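Ultach Stone Worktop Cream, 425 g tin
Code 492. In stock.

A gentle, faintly lemony cream for speckled and polished stone, and we're terribly fond of it! Rub a little in with a soft cloth, go and put the kettle on, then buff it off when you come back.

It keeps for ages with the lid on (mine has lived under the sink since August), and you can get a smaller 200 g tin if you only have a windowsill or a hearth to do. Not for marble, please, or for bare wood.
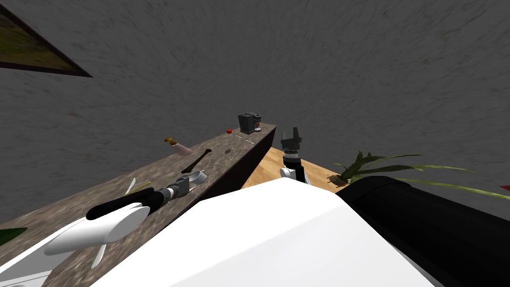

Pace, worktop care buyer at Dalero

I do my own counter once a month, coffee corner first, as that's where the drips and sugar always end up. Wipe the crumbs away before you start, and leave it 7 minutes before buffing. Cloths are sold separately.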